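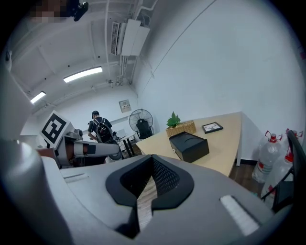 Crichton Building Services Group, Rooms and Fittings

Diary, August

Started 7:40. Outside air already warm, back room warmer than the corridor by 2 degrees on the wall thermometer Annag lent me. Ceiling unit set to cool, fan speed on auto. Filter was cleaned last month according to the log, initialed KT, no figure given for pressure or flow, so the entry is of limited use. Asked Kristóf Takács to write down the return temperature next time.

The room is still the odd one on this floor. White painted ceiling with the pipes and beams left exposed, so any heat that collects up there stays up there. The air conditioner is mounted at the ceiling near the wall, with its white pipes dropping down the corner. Lagging on those was replaced under the Temby contract in spring. I went over the joints with a dry paper towel and found no damp. Good. Last August the same joints dripped for a week before anyone reported it.

Standing fan is against the wall beside the small table with the laptop. My preference would be to move it toward the door and aim it along the length of the room. At the wall it mostly serves whoever is at the small table. Left it for now. Agathe Guérin wants it where it is until the Istell order comes in, and she has the say on furniture.

Lights: the fluorescents are on the old magnetic ballasts and hum at 60 cycles times two, which I can hear and Ewan says he can't. Galtico quoted for LED replacements, 47 per fitting before labor. Passed the quote to Ewan Cairns with a note that the price is acceptable but the lead time isn't. He will ask them again.

Desk by the right-hand wall. Light wood, beige top, white leg. Top was wiped down at 8:15 with the neutral cleaner, no marks left afterward except one faint ring toward the back that predates me. The black box with the lid stays near the front edge, although I would push it back a hand's width. The plant is in its wicker basket behind it. Checked the liner inside the basket for standing water, found a little, tipped it out. Wicker will go moldy if the liner overflows and the desk top will swell if the wicker stays wet. Nhung Hứa waters it and so does somebody else, evidently. Put a note in the shared calendar: one watering a week, one person.

The plant itself is doing well. Leaves green. It gets the discharge from the cooling when the vanes are set low, so I set them to horizontal.

The little black picture frame next to the basket lies down more than it stands. Looked at the back of it. The strut hinge is loose, one rivet. Could be glued. Added to the small repairs list at number 10, below the door closer.

The framed notice over the fan needs reprinting in larger type. The print is tiny and I had to stand directly under it to read my own extension number. The red marking can stay.

Temperature again at 11:30: room now level with the corridor. Unit cycling normally, compressor off for longer than it is on. No noise from the vent grille. I will take one more reading at 4 and if that holds, the complaint from last week gets closed.

Lunch late. Annag Lindsay came by for her thermometer, told her 4 o'clock.

4:05, reading unchanged. Complaint closed. Still to do: fan position, hinge, ballasts, notice.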